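Cotton shrinkage after line drying – Estham Textile Care board

vstoica
Washed 10 cotton T-shirts from one Drarnau batch, warm cycle, 1000 rpm spin, then line dried. Length loss is 2 percent on most. The heavier knit lost more across the chest. Is that residual shrinkage or spin tension?

pellmell
Residual. Jersey relaxes in length first. Spin speed affects creasing, and very little else at that setting.

hardwater_k
Disagree. Hung by the hem, a wet heavy knit stretches under its own weight and narrows across the chest. Dry one flat and measure again.

vstoica
Measured the next lot flat on the table, before folding. Chest width was back within tolerance.
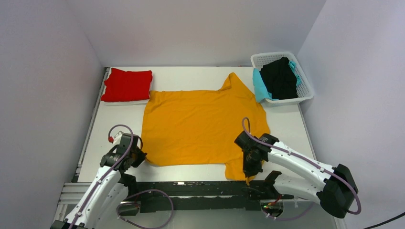 Photo: Valentin Stoica / Estham board, 12/7/23

Orange-yellow shirts like this one are the heavier knit. The red dye lot is a lighter fabric and did not move in either test.

pellmell
Two variables changed. The second lot had also been washed once already at Stunbridge, so the relaxation was done before you started.

hardwater_k
Fair point, but it doesn't explain the chest figure. Run unwashed shirts, half flat and half on the line.

vstoica
Will do. Avram detergent, same dose.

Comments (2)

lintscreen: Mark the measuring points with thread. Pen migrates in the wash.

odell_r: Is the 2 percent after one wash or three?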